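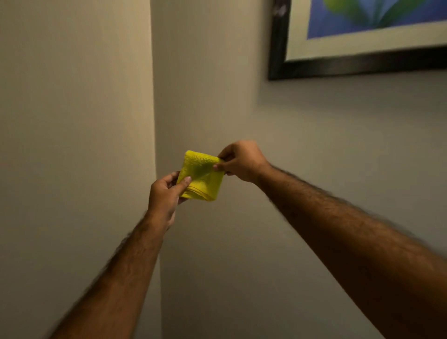

Yellow cloth, folded, in both hands

Fundcombe Grain and Graziers Group
Minutes of the February general meeting

Opened at 7 pm, with a fair turnout for a month when half of us are still cleaning out headers. Apologies were read and accepted. I've written these up from my own notes again, so if I've got your view wrong, tell me before the next meeting and I'll fix it.

Previous minutes
Accepted, with one correction. I'd written that the shared seed cleaner was going to the northern farms first and it was meant to be the southern ones. Sorry to the two families who rang me about it!

Harvest wrap
We went around the room as usual. Barley was better than anyone had a right to expect after that dry spring, canola was patchy, and the wheat depended very much on which side of the creek you were on. Frost got into the low paddocks and a few people cut for hay in the end, and were pretty happy with the decision once they saw the hay prices. Protein was up but screenings were up as well, so there was a fair bit of grumbling about loads being knocked down a grade at the weighbridge.

Prenerov contract
This took up most of the night. Prenerov has offered the group a pooled contract for feed barley next season, minimum parcel 1,000 tonnes, delivered in three lots. I read the letter out in full (twice, for those who came in late). The price is fair on today's market. What people didn't like was the washout clause, because if we come up short as a group we wear the difference as a group, and the letter doesn't say how that gets split between growers.

I said I thought we could fill the parcel without stretching anybody, going on what people delivered this year. There was a good bit of support for that, but also a strong feeling that we shouldn't commit before sowing. A few of our smaller growers pointed out that a pooled contract is the only way they'd ever see that sort of price, and I reckon that shifted the mood. 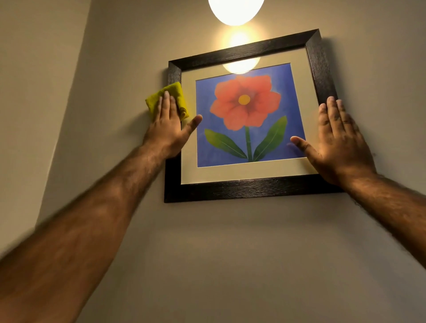

Framed picture and wall lamp

We agreed that I'd write back and ask for three things: a later sign-up date, a cap on the washout cost, and a plain statement of who pays for testing. If the answers are decent we'll vote at the next meeting. Moved, seconded and carried, with two against.

Freight and the Lower Road
Still no date for the resheeting. The council has put it back in the draft works program, so that's something, but the load limit stays until it's done and everyone carting out that way is doing the long loop. It adds 40 km to a round trip, and at current diesel prices that comes straight out of the tonne. We talked over whether to put in a joint submission or leave it to individual growers.

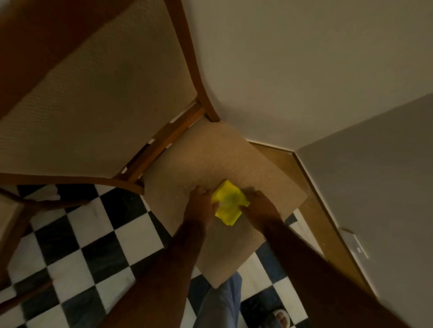 Couldn't we do both, one member asked, seeing as the council only ever counts letters and a single submission looks like a single complaint? She also thought we should include the school bus, which uses the same stretch. Everyone liked that. I'll draft the joint one and send around a short version people can change to suit their own place. Please do change it – identical letters tend to end up in one pile.

Moisture probes
The three Fludo probes we bought together have been through their first full season. Opinions were mixed. They're quick and they hold their charge, and the readings lined up with the silo for most people on wheat. On barley they read a touch dry, and one load got sent home over it. We agreed to check all of them against a silo sample before next harvest and to write the correction on a bit of tape on the handle. One is still out on loan and I'd like it back, please. You know who you are.

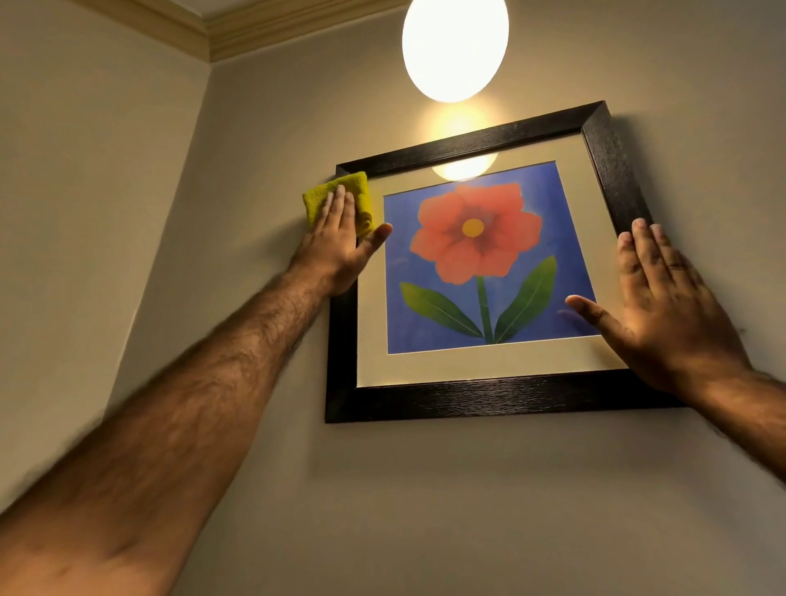
Lahtinen
Minutes secretary, Fundcombe Grain and Graziers Group

General business
Mouse numbers: a few reports of activity in the stubbles, nothing alarming yet. If you're seeing fresh holes, ring around your neighbours before you bait so that we're all doing it in the same week.

Subs: same as last year. Carried without discussion, a first in my time.

Chemical drum collection: the trailer will be at the silos in March. Drums must be triple-rinsed with the lids off. Last time we had to send some back.

Farm succession evening: there was interest in running this again, later in the year and with more time for questions. I'll find out what the speaker would charge.

Next meeting
April, same time. The Prenerov vote will be first on the agenda, so come on time if you want a say in it. Meeting closed at 9.20 pm.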